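Selling shade to people who already own a patio

The founder of Nadent, a small firm that fits retractable canopies and glass-roofed patio rooms, has a showroom line ready before I sit down. A patio cover, I'm told, is "the cheapest room you'll ever add."

I ask what makes it a room. It has no heat, and in the base model, no walls.

"People eat out there. They read out there. To them it's a room."

In January?

"With the side screens, sure, on a mild day."

The side screens cost extra. So do the lights, the wind sensor and the motor for the top-end canopy, called the Sirko. The price on the flyer is $3,323, and I had to ask twice before learning that it covers a hand crank and leaves out the footings.

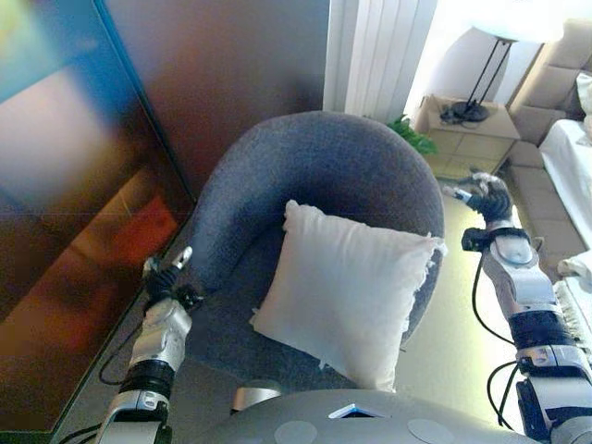
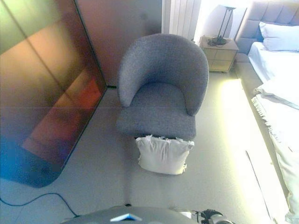
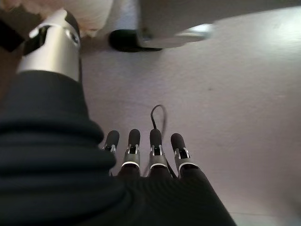
An armchair and its pillow, in the first two pictures.

Nadent says it has put up 300 covers, most of them in Roser, where the lots are narrow and the afternoon sun is hard on west-facing doors. I wanted to know how many of those buyers had called back with a complaint.

"Some. Fabric sags if you leave it out in a storm. We tell everyone to roll it in."

The warranty doesn't cover wind damage. It doesn't cover fading after the second summer either, which seems early for something sold as sun protection.

The Uso, a fixed frame with a solid roof, looked sturdier to me. It adds $600 to the bill and may need a permit. Who checks?

"The homeowner. We can point them to the right office."

I asked for the name of a customer from five years back. The founder promised to email one. I'm still waiting.

Related
Do side screens keep bugs out?
Crank or motor: what repairs cost
Reading a patio quote line by line

14 comments | 52 shares

Contact us | Copyright, all rights reserved | Back to top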